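Small Trays, Tidy Sink: sorting out the washing-up corner

I have a real soft spot for the bit of worktop where the washing-up things live. It's tiny, it gets used more than anywhere else in the house, and a few minutes' sorting makes such a difference! Here are the tips I keep coming back to, plus a couple sent in by readers.

Start by clearing the lot

Take everything off and give the surface a proper wipe. If your worktop is wood, go over it with a well wrung-out cloth and then a dry tea towel, paying attention to wherever the soap bottle normally stands (there's always a ring). Leave it for 30 minutes before you put anything back. Make a cup of tea, have a look through the brushes and throw out any with bristles that have splayed flat.

Give everything its own tray

Estela Lagos wrote in from Wilcombe to say she'd given up on her big sink caddy and gone over to separate low containers, and I'm completely converted. A caddy collects a puddle at the bottom and you end up washing the whole thing. With small trays you just pick up the mucky one, rinse it and pop it back – lovely.

Any shallow tub will do. Food tubs without their lids are perfect, and so are the clear inserts meant for desk drawers. I like see-through ones for brushes, as you can spot the gunk before it gets going, and a coloured one for the soap so it always goes back in the same place.

Line them up along the back of the surface and keep the front free for chopping, stacking or whatever else you do there. A row takes up so much less room than a huddle! Soap on a green tray, dish brushes lying together in a clear tub, and a tall cactus in a white pot at the end of the line because every worktop deserves a plant.
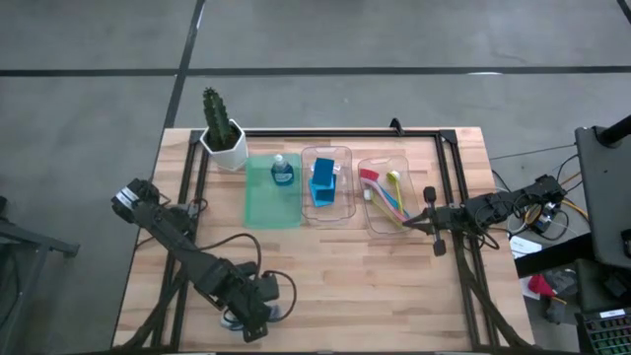 Look after the brushes

Brushes last far longer if they dry out between uses. Shake them hard over the sink, then lay them at a slant with the handles propped on the rim of the tub. Once a week I soak mine in hot water with a splash of white vinegar and rinse them well afterwards.

Different coloured heads are a great help too. Choose one for glasses, one for plates and one for the greasy pans, and tell the rest of the household which is which (more than once, in my case).

Soap that doesn't wander

Pump bottles are brilliant for one-handed use, but they do dribble. Stand yours towards the back of its tray, leaving space in front for the drips or for a sponge. If the pump gets stiff, take it out and work it up and down in a mug of warm water.

A word on the cactus

Bohdan Skoryk asks whether a cactus minds being so near the sink. Mine has been perfectly happy for 4 years, though I keep it at the far end, away from splashes, and turn the pot now and then so it grows straight. Water only when the soil has dried right through, and go very easy on it from November until spring. Oh, and move it before you wipe down – I have learned that one with my elbow.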